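로봇은 집안일을 얼마나 할 수 있나, Clokine 연구실 방문기

2019년 11월 28일

Clokine의 공개 견학에 다녀왔다. 가정과 매장에서 쓰는 로봇 팔을 개발하는 회사로, 1년에 두 번 외부인에게 연구실을 연다. 지난 5월 회차는 신청이 늦어 못 갔고 이번에는 신청 첫날에 메일을 보냈다. 참가비는 없다. 견학은 오후 1시에 시작해 4시 조금 넘어 끝났다.

내가 알고 싶었던 것은 하나다. 빨래를 개고, 설거지한 그릇을 정리하고, 매장 진열대를 채우는 일을 지금 기계에 맡길 수 있는가. 나는 의류 수선점에서 9년을 일했고 지금은 작은 세탁 업체의 운영을 맡고 있다. 그래서 이 글은 옷을 다루는 작업에 치우쳐 있다. 모터 사양이나 학습 알고리즘이 궁금한 분에게는 별로 도움이 되지 않을 것이다.

도착과 안내

건물은 버스 정류장에서 걸어서 10분 거리에 있다. 간판이 작아서 한 번 지나쳤다. 1층에서 방문증을 받고 2층 회의실로 올라가니 먼저 온 사람들이 커피를 마시고 있었다. 호텔 세탁실에서 온 사람, 요양 시설 관계자, 공대 학생이 섞여 있었다.

안내는 Macarena Lucero 씨가 맡았다. 처음 30분은 회사 소개였다. 원래 물류 창고용 집게를 만들다가 3년 전부터 천과 옷 쪽으로 방향을 바꿨다고 한다. 상자는 모양이 변하지 않지만 옷은 집을 때마다 모양이 달라져서, 창고에서 쓰던 방법이 거의 통하지 않았다고 했다. 회사 소개치고는 실패한 이야기가 많아서 들을 만했다.

그다음 짧은 영상을 하나 틀어 주었다. 수건을 개는 영상이었는데 재생 속도가 빠르게 되어 있었다. 누가 실제 속도를 묻자 Lucero 씨는 그 자리에서 원래 속도로 다시 틀어 주었다. 수건 한 장을 개는 데 꽤 오래 걸린다. 내가 보기에 초보 직원이 대여섯 장을 갤 시간이다.

첫 번째 방: 그릇과 컵

먼저 본 것은 주방 작업대였다. 팔 하나가 플라스틱 컵을 집어 건조대에 엎어 놓는 시연이었다. 컵은 잘 옮겼다. 접시는 건조대 홈에 끼우다가 한 번 멈췄고, 담당자가 손으로 위치를 바로잡아 준 뒤에 이어서 했다.

담당자 Haoran Qin 씨의 설명으로는, 같은 모양의 그릇만 쓰는 급식소라면 현실성이 있지만 일반 가정은 아직 어렵다고 한다. 집집마다 그릇이 다르고, 남은 음식이 묻어 있고, 싱크대가 좁다. 유리컵은 시연에서 뺐다고 했다. 깨졌을 때 치우는 일이 결국 사람 몫이기 때문이다.

두 번째 방: 진열대

매장 작업을 흉내 낸 방이다. 선반에 종이 상자와 봉지 제품이 놓여 있고, 팔이 앞줄의 빈자리를 채운다. 상자는 별 문제가 없었다. 봉지는 집을 때 한쪽으로 처져서 옆 제품을 밀었다. 이 방에서는 Posto라는 소형 이동 받침도 보여 주었는데, 팔을 올려서 선반 사이를 옮겨 다니게 하는 장치다. 그날은 충전 문제로 움직이는 모습은 보지 못했다.

여기서 들은 숫자를 적어 둔다. 이 방의 팔은 지금까지 상자 옮기기를 3,000번 했고, 봉지 옮기기는 800번 했다. 봉지 쪽은 실패한 기록도 따로 모아서 쓴다고 한다. 성공률을 물었더니 제품마다 달라서 하나의 숫자로 말하지 않는다고 답했다. 답답한 대답이지만 이해는 간다. 우리도 얼룩 제거율을 물으면 같은 식으로 답한다.

세 번째 방: 옷

내가 가장 오래 있었던 곳이다. 설명은 Delia Benítez 씨가 했다. 수건, 티셔츠, 바지 순서로 어려워진다고 한다. 수건은 네모나고 앞뒤 구분이 거의 필요 없다. 티셔츠는 소매를 찾아야 한다. 바지는 천이 두껍고 허리와 다리의 두께가 다르며, 지퍼와 단추와 벨트가 붙는다.

작업 대상은 청바지였다. 세탁소에서 청바지를 받으면 제일 먼저 하는 일이 주머니를 비우고 벨트를 빼는 것이다. 우리 가게에서는 몇 초면 끝나고, 너무 당연해서 작업표에 적지도 않는다. 그런데 기계 입장에서 보면 이 일은 두 손이 서로 다른 일을 해야 한다. 한쪽은 허리 부분을 잡아 바지가 딸려 가지 않게 하고, 다른 쪽은 벨트를 잡는다. 사람은 벨트가 고리에 걸리면 손끝으로 바로 느끼고 각도를 바꾼다. Benítez 씨는 그 걸리는 느낌을 알아채는 것이 지금 가장 까다로운 부분이라고 했다.

가죽 벨트라는 점도 생각해 볼 만하다. 새 가죽은 뻣뻣해서 곧게 나가지만, 오래 맨 벨트는 허리 모양대로 휘어 있다. 휜 벨트를 일직선으로 당기면 고리에 걸린다. 우리는 휜 방향을 따라 돌리듯이 뺀다. 이 이야기를 했더니 Benítez 씨가 받아 적었다. 데님도 마찬가지로, 많이 입어서 물이 빠진 것과 빳빳한 새것은 손에 잡히는 느낌이 다르다.

가게에서는 바지를 들고 서서 벨트를 빼는 직원이 많다. 공중에 들면 바지 무게가 아래로 당겨 줘서 편하다. 팔 두 개로 같은 일을 하려면 작업대에 펼쳐 놓는 쪽이 다루기 쉽다고 한다. 대신 바지를 펼쳐 놓는 단계가 따로 필요하다. 바구니에서 막 꺼낸 뭉친 바지를 스스로 펴는 것은 별도의 과제로 다룬다고 했다. 내 생각에는 그쪽이 훨씬 오래 걸릴 것 같다. 우리 세탁물은 전부 뭉친 상태로 들어온다.

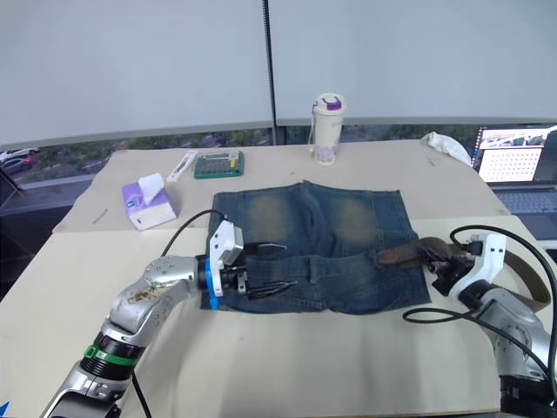
질의응답

견학 끝에 회의실로 돌아와 질문을 받았다. 기억나는 것만 옮긴다.

요양 시설에서 온 Mirta Bravo 씨가 입주자 옷 정리에 쓸 수 있는지 물었다. 이름표 확인까지 하려면 아직 멀었고, 같은 크기의 수건과 침대 시트를 먼저 검토해 보라는 답이 나왔다. Bravo 씨는 시트는 이미 외부 업체에 맡긴다고 했다. 직원 손이 정말 많이 가는 것은 양말과 속옷이라는데, 이 말에는 나도 동의한다.

가격도 물었다. 판매용 제품이 없으니 가격도 없다고 했다. 다만 팔 두 개를 갖춘 작업대 하나를 소형 세탁소가 감당할 수준으로 낮추는 것이 목표라고 한다. 시점은 말하지 않았다.

나는 젖은 옷에 대해 물었다. 우리 일의 절반은 젖은 상태에서 이루어진다. Ignacio Carrasco 씨가 대답했는데, 현재는 마른 옷만 다룬다고 한다. 젖은 천은 무게가 달라지고 서로 달라붙으며, 장비에 물이 닿는 문제도 있다. 방수 덮개를 시험할 계획은 있다고 했다.

보고 와서 든 생각

우리 가게 기준으로 정리하면 이렇다. 같은 크기의 마른 수건을 개는 일은 속도만 받아들이면 밤 시간에 맡겨 볼 수 있겠다. 벨트 빼기나 주머니 비우기 같은 준비 작업은 당분간 사람이 한다. 주머니는 특히 그렇다. 영수증, 동전, 립밤, 가끔은 이어폰이 나오는데, 하나라도 놓치면 한 통을 다시 빨아야 한다. 건조기에서 꺼낸 옷을 분류하고 손님별로 묶는 일도 아직은 맡길 수 없다.

가정용은 더 멀어 보였다. 집에서는 빨래를 개는 시간보다 옷을 모으고, 뒤집힌 것을 바로 하고, 제자리에 넣는 시간이 길다. 이날 시연은 그중 작업대 위의 한 토막씩을 다룬 것이다. 그래도 광고 영상만 볼 때보다는 어디까지 되는지 훨씬 분명해졌다.

방문하려는 분께

신청은 회사 홈페이지의 견학 양식으로 받는다. 신분증이 필요하다. 건물 안에 방문객 주차 자리가 없으니 버스를 타는 편이 낫다. 세 시간 가까이 서 있게 되므로 편한 신발이 좋다. 옷 작업에 관심이 있으면 세 번째 방에서 질문할 시간을 달라고 미리 말해 두기를 권한다. 나는 끝나고 따로 남아 20분쯤 더 이야기했고, 다음 회차에는 우리 가게에서 나오는 헌 청바지를 몇 벌 가져가기로 했다.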